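Zomdale Learning Library > Household Studies > Care of the Home > Chapter 2

Chapter 2
Baskets and Open Storage 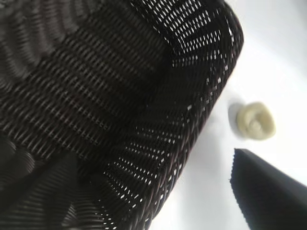
A household that keeps its belongings in good order depends less on the number of its cupboards than on the suitability of its containers. Chapter 1 dealt with fixed storage: shelves, closets, drawers, and the built-in spaces that come with a dwelling. The present chapter turns to storage that can be lifted, carried, emptied, and set down in another place. Of all such containers the basket is the oldest still in daily use, and it remains among the least understood by those who use it.

Students often arrive at this subject with the belief that a basket is a kind of box. The two differ in an important respect. A box closes off its contents from the air of the room. A woven basket with gaps between its rows does not. Air passes through the wall, moisture can leave, and a person standing nearby can often tell whether the basket is full. These properties make the basket a good choice for some articles and a poor one for others, and much of the work of this chapter lies in learning to tell them apart.

2.1 Terms Used in This Chapter

The word "wicker" refers to a way of making and should not be taken as the name of a material. Wicker goods may be woven from willow, rattan, reed, twisted paper, or man-made strand. A student who is asked to clean or repair a wicker article must therefore first find out what it is made of. The care suited to willow may spoil paper cord, and the care suited to man-made strand may be harmful to both.

The "stakes" are the stiffer members that give the basket its form. They commonly run upward from the base. The "weavers" are the thinner strands that pass around and between the stakes. The "rim," also called the border, finishes the upper edge and takes most of the wear from handling. "Openwork" is any weave in which gaps are left on purpose. "Close work" is weave in which the rows are packed tightly together. Many household baskets combine the two, with bands of tight strands and regular openings between them.

The "turn" is the place where the base meets the side wall. It is the part of a basket most often neglected in cleaning, as the strands bend sharply there and dust collects in the overlaps.

2.2 Matching the Basket to Its Contents

Before any basket is put into service, three matters should be settled: what it will hold, where it will stand, and who will need to reach it. Clean table linens, folded towels, bread that will be eaten the same day, and balls of yarn are all well served by openwork. Fine items such as buttons, pins, and small hardware will work their way through the gaps unless a liner is fitted. Damp articles should not be left in any basket made of plant fiber, even for a short time.

Color also deserves thought. A dark basket hides marks and suits a hallway or a workroom, but it makes small dark objects hard to find, particularly toward the bottom. When a dark basket is to hold small articles, a pale liner of washable cotton is recommended. A light-colored basket shows soil sooner, and some households prefer it in the kitchen for that very reason.

The surface on which the basket will stand should be considered at the same time. Coarse strands can scratch a polished table or a painted shelf when the basket is dragged. Students should form the habit of lifting a basket from beneath, with both hands, and of placing felt or cloth under any basket that is moved often.

2.3 Inspection

Every basket in regular use should be emptied and inspected on a fixed schedule. In the household management course at the Kaewsai School of Home Practice, where much of this chapter was first taught, the task is assigned each March, together with the airing of bedding. The basket is carried to good light and turned slowly so that light comes through the openings in the wall. Broken weavers, blocked gaps, and places where the rows have slipped will then be seen far more readily than when the basket is viewed from above.

The inspector should next run a gloved hand along the inside of the wall and across the base. Loose ends that would catch on cloth are to be trimmed with sharp scissors, never pulled. A rim that has begun to open should be bound before further use. Once a border has come apart, the stakes beneath it loosen quickly.

2.4 The Kaewsai Storage Survey

Readers will find frequent mention in this unit of a survey carried out by Paweena Noiphan during her years as an instructor at Kaewsai. She visited 24 households and recorded the use of every movable container in the main living areas. In 20 of them, at least one basket was being used for articles it could not properly hold, most often loose small objects in an unlined openwork basket. Only two households kept any record of when their baskets had last been cleaned.

Her report drew a modest conclusion. The households were not careless, she wrote, and most were tidy. The baskets had simply been bought for their looks and assigned a purpose afterward. The exercises at the end of this chapter follow the order she proposed, in which the contents are sorted first and the container is chosen last.

2.5 What the Student Will Learn

On completing this chapter, the student should be able to name the parts of a woven basket, judge whether a given basket suits its contents, carry out an inspection, and clean plant fiber without soaking it. The student should also be able to cut and fit a simple cloth liner. Instructors who are short of time may postpone the section on liners until Chapter 5, where hand sewing is taught in full.

Each student will need one basket of any size, a soft brush, a dry cotton cloth, and a notebook. Baskets brought from home are acceptable and are often preferable to new ones, as they show real wear. They should be emptied before class and labeled with the student's name on a paper tag tied to the rim.

Last updated: 8 June 2025

Related chapters
Chapter 1: Shelves, Closets, and Drawers
Chapter 3: Boxes, Bins, and Lidded Containers
Chapter 5: Hand Sewing for the Household
Reading: The Mekach Notes on Plant Fibers
Reading: Linen Care at Skimaner House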